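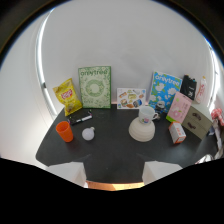

A practice table stocked with household goods, including two "onlytree" booklets, a bag of chips and a mug. The fingers of a hand-held gripper are in the foreground.

August 27, 2021
By Zlata Nechyporuk

Prop budget

A prop budget is the part of an equipment plan that covers the ordinary objects a robot is meant to pick up, move, sort or put away. It is usually the smallest line in the plan and the one most often left off it. The term is used mostly by small groups that teach arms to handle household goods, and it takes in the purchase, storage, cleaning and replacement of everything on the table, along with the table. It does not take in the arm, which has its own line and its own admirers.

In older plans the same spending appears under "consumables," "sundries" or, in one spreadsheet kept at Romaniuk for several years, "shop stuff."

Origin of the term

The phrase was in use at the Zoltlow workshop before anyone wrote it down. Its first appearance in a formal plan is generally credited to Lukian Ivanyshyn, who had been asked to explain why a quarter's petty cash had gone to a supermarket. His answer ran to a page and a half and introduced the division into durable, soft and edible props that most plans still follow. The finance office accepted the division and queried the parking.

Ivanyshyn took the word "prop" from amateur theater, where he had built sets. He later said he would have chosen something more dignified if he had known it would end up on a purchase order.

Scope

Durable props are things that survive being dropped: plastic cups, small storage boxes, remote controls, bottles with the caps on. They are bought once and wear out slowly, mainly by losing their labels. Mugs are entered as durable by optimists. Light bulbs are placed in a class of their own in the Ciso planning sheet, under the heading "one fall."

Soft props include shopping bags, dish towels, wrappers and anything else that changes shape when held. They cost very little and take up a great deal of time, as a bag that has been squeezed all morning no longer behaves like the one that was tested on Monday. Planners disagree on whether a bag should be replaced when it goes limp or kept for its limpness. Both positions have been argued at length, and the bags are cheap enough that some groups simply do both.

Edible props are bought for their packaging. A sealed bag of chips is a good test of grip force and cannot be convincingly faked, so chips are purchased at the usual price and entered in the books as test material. Shrinkage in this class is high. At Zoltlow the July stock check found 12 bags fewer than the records allowed for, and the difference was written off as handling losses.

Printed matter, such as booklets, cards and menus, was a late addition. Thin flat things lying against a wall are awkward to lift, and a plan with no paper in it tends to produce an arm that is good with cups.

Typical costs

Published figures are scarce, mostly out of embarrassment. The first Ciso plan allowed 40 dollars per table for the year. The sum was spent in 7 days, a good part of it on mugs. The revised plan allowed the same amount per month, with a separate allowance for breakage and a rule that nobody could buy a mug with a quotation on it.

A table needs more kinds of object than a first-time buyer expects. Romaniuk began with 37 items per table, a number reached by filling a shopping cart and counting at the register. It has been retained in later plans, where it is referred to as the standard set.

Storage is the cost most often missed. Objects waiting their turn on the table need shelves, the shelves need labels, and the labels need someone who cares about labels. Groups that skip this step generally buy the same bottle of lotion several times.

The table and its surroundings

Most plans now place the work surface inside the prop budget, on the theory that it is bought by the same person on the same trip. Dark tabletops with pale walls are common, and the contrast is useful until somebody adds a black bag. Glossy surfaces are cheaper and reflect the lamps.

Lighting is a frequent source of dispute. A strip light costs less than a restaurant lunch, but the wiring, the switch and the bracket do not, and they arrive on three different invoices. The Avis guidelines recommend listing the light, its power supply and its mounting as a single item. Compliance is patchy.

Curved walls are admired by visitors and disliked by whoever has to order a replacement panel.

Hand-held grippers

Where people record demonstrations by hand, the budget may also include a hand-held gripper, a tool with two fingers that a person operates directly. It sits awkwardly between categories. Equipment managers regard it as a prop because it is carried around and mislaid. Prop buyers regard it as equipment because it is expensive. In the Zoltlow plan it has been moved from one column to the other at every review, and in one year it was in neither.

Spare fingers should be ordered with the tool. They are small, pale and easily lost among the very objects they are meant to pick up.

Planning methods

Two approaches are in general use. In the list method, the buyer draws up a complete set in advance and orders it all from one supplier. It gives clean paperwork and identical tables, and it falls apart when the supplier changes the shape of a bottle.

In the drawer method, staff bring in things from home and are paid back. The resulting tables look more like real kitchens and desks, and the arms trained on them meet a wider range of objects. The receipts are less satisfactory. Ivanyshyn, who favored this method, once submitted a claim for a jewelry box that turned out to be his aunt's, and it had to be returned with an apology and a box of pastries. The pastries were charged to edible props.

Many groups settle on a mixture, with a fixed list for most of the table and a small cash float for whatever looks interesting.

Criticism

Some planners hold that a separate budget for props encourages hoarding. The Romaniuk storeroom is the usual evidence, although its defenders note that everything in it has been used at least once and that the door still closes. Others object to the name. A proposal to adopt "manipulation targets" was circulated at Avis and withdrawn after it was pointed out that the cleaning staff would be reading the signs.

A more serious complaint is that objects are chosen by the people who happen to do the shopping. Tables lean toward their snacks, their brand of hand cream and the sort of stationery they like, and an arm that has practiced on nothing else may be a poor guest in anyone else's house. The Ciso sheet now requires the buyer to change every quarter. Under the present one, the table has acquired a good deal of tea.

See also

Breakage allowance
Petty cash
Standard set (Romaniuk)
Storage labeling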